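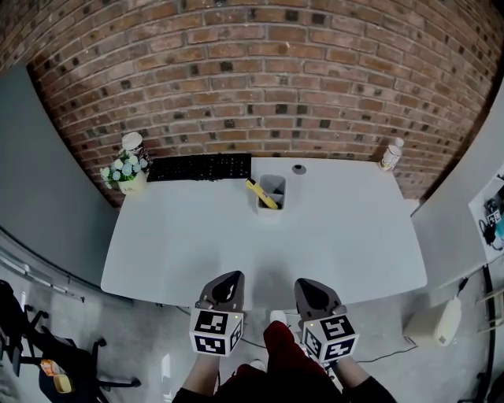
Sivwood Rounded Desk in White

4 June 2025
By the Illano shop desk

I've been selling desks long enough to get fussy about corners, and the corners are why I ordered this one in. They're properly rounded, so you can squeeze past on your way to the printer without a bruise on your hip (I have had that bruise, many times!). The Sivwood is a plain white desk with a soft outline, and I like it more every week I work near one.

The top has a round dark gray cable grommet toward the back, right of center. I run my lamp and phone charger through it and the cords stay out of my coffee. A keyboard can lie flat along the back edge when you want the front clear for paperwork or a big messy craft project. I keep flowers in the back left corner — fake ones, pale blue and white, in a little white pot, and they suit me fine because I kill real ones. A white open-top container for pens looks right at home too, and if you'd like one that matches, the Jullach desk bin is on our accessories page.

White does show ink. I wipe ours down with a damp cloth and a drop of dish soap, and for marker I go over it twice. Please don't use scouring powder, it'll dull the finish and I can't swap a desk for that.

Price is $283, with delivery another $39 if you're outside our local area. It comes in 2 boxes, and I'd have a friend help you flip it once the legs are on. We sold out in March and I've got more in the back now, so you shouldn't have to wait this time. If you're torn between this and the Matoušek, the Matoušek has square corners and a drawer, and it runs $400. I'd go with the Sivwood for a small room and the Matoušek if you hoard stationery like I do.

Comments

deskbound_mel: Does the grommet come out? I have a really chunky monitor plug.

Illano shop desk: It does! Pop it up from underneath, feed the plug through and press it back in.

tworoomflat: Got mine last week. One bolt was stiff but it feels solid and my toddler has stopped bonking into the old one.

quietbrick: Any chance of it in gray?

Illano shop desk: Only white for now, sorry. I'll post on this page if that changes.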